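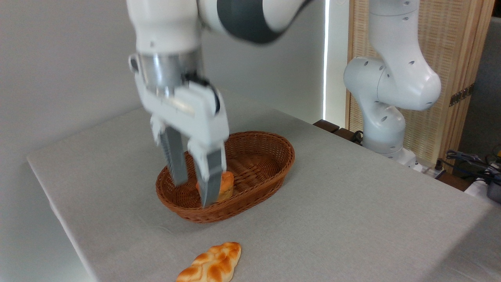 Checklist for teaching the arms by remote control, with my comments

March, by Cheuk-hei Yip
Reading time: 3 min

I fill in this list at the Dreltent room before every teaching day. The left column in the old form was too short for comments, so I write them under each point now. Points with "open" must be closed before Saturday.

1. Emergency stop, both arms
Pressed and released one time for each arm. OK.
Comment: The button for the second arm was behind the keyboard again. It must be where the operator's left hand can reach it without looking.

2. Resting arm
Second arm folded and brakes on when the task needs only one arm. OK.
Comment: The bread task is a one-arm task. Please do not leave the second controller switched on "just in case." Put it in the drawer.

3. Gripper fingers and pads
Both fingers tight, no cracks, pads clean. OK with remark.
Comment: There were crumbs in the ribs of the pad. I cleaned it with a dry brush. Alcohol is allowed only after the session, when no food is on the table.

4. Grip force
Set to the low level for bread. OK.
Comment: Last time the force was still at the level for the Gundetier bottles and two rolls were crushed. The operator does not feel this in the hand, so he must watch the fingers and stop closing when they touch.

5. Speed limit in teaching mode
Limit 300 mm per second. OK.
Comment: I tested it with a fast pull of the controller and the arm followed slowly, as it should. Going down into the basket I ask for slower than this. The rim is thick and a finger can catch on it.

6. Tablecloth
Flat, no folds under the basket. OK.
Comment: The cloth may hang a little over the edge, but not so much that a person can pull it with the knee. I still would like clips. Hsu has promised to order them.

7. Cables
No cable inside the reach of an arm. Open.
Comment: Cables on the floor side are still in one heap. I could not see which one belongs to which device. Needs ties and labels. The small connector at the gripper must be checked by hand also, with the power off.

8. People
Nobody inside the tape while the arm is live. OK.
Comment: The helper who puts the bread back must wait for the spoken word "clear" and then the operator takes the hand off the controller. A nod is not enough.

9. Folding screen
Stands stable, outside the reach of the arms. OK.
Comment: I pushed it lightly and it did not move. The hinges should be looked at again next month.

10. Operator
Introduction done, breaks planned. Open.
Comment: After 30 minutes of remote control the movements become less careful, I see it also in myself. Break is then required. Didano's new operator has done 3 practice runs and needs one more with me next to him.

11. Recording
Bad demonstrations marked at once, not in the evening. OK.
Comment: We planned 14 demonstrations for the morning. If the bread falls, mark it, say "clear," reset and begin again. Do not try to save it with a quick movement.

Next check: Saturday, before the arms are powered. I bring the cable ties.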